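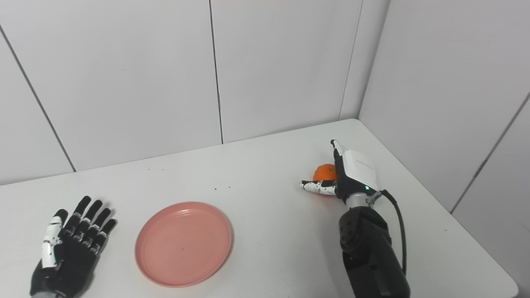
A robotic right hand closed around an orange at one of the demonstration tables, Wisby Open Day.

The Wisby Open Day is a public demonstration of robotic handling held at the Wisby Automation Center in Cinona. It is organized by the center's manipulation laboratory together with the Danko Institute, which supplies part of the teaching staff. The event was first held in its present form in May 2023, replacing an invitation-only visit that had taken place each January for partner firms and school groups.

Background

The center occupies a former printing works on the east side of Cinona. Its laboratories were closed to the general public during their early years, and visitors were received only by written arrangement. A review of the center's public duties recommended that at least one day each year be set aside for open admission. The first open day recorded 2,039 visitors. The following edition recorded 2,751, after which timed entry was introduced for the laboratory wing.

Demonstrations

The main part of the program takes place in the laboratory wing, where two-handed robots handle household objects on a tabletop. Fruit and tableware are the usual materials. The objects are kept ordinary so that visitors can follow the work without technical preparation. A member of the laboratory staff stands beside the visitors and explains how a grasp is planned, how the fingers are brought into contact, and how the arm is directed toward its target.

Placing a piece of fruit on a plate is the exercise most closely associated with the event. It is treated by the laboratory as a basic test of grip, because a round object offers few flat surfaces and may roll when touched.

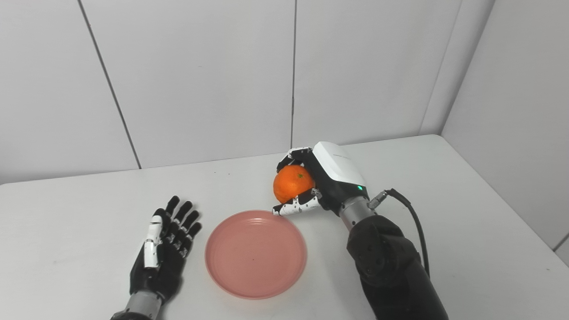 Sessions are given in groups of up to 80 visitors and are repeated through the day. Each is followed by a short question period. Younger visitors may then go on to the workshop room, where a simple hand with strings for tendons can be assembled from cardboard and taken home.

Trala program

Since its second edition the open day has included the Trala program, a series of 4 talks on automation in everyday work. Subjects have included warehouse packing, kitchen assistance, and the care of older people at home. The talks are held in the lecture hall and require no registration. Printed summaries are available at the front desk and are later placed in the center's reading room.

Admission

Admission is free. Tickets for the laboratory wing carry an entry time and are issued at the main entrance on the day. School groups are asked to apply in writing during the preceding term.

Contact the editors | Copyright Cinona Regional Encyclopedia | Back to top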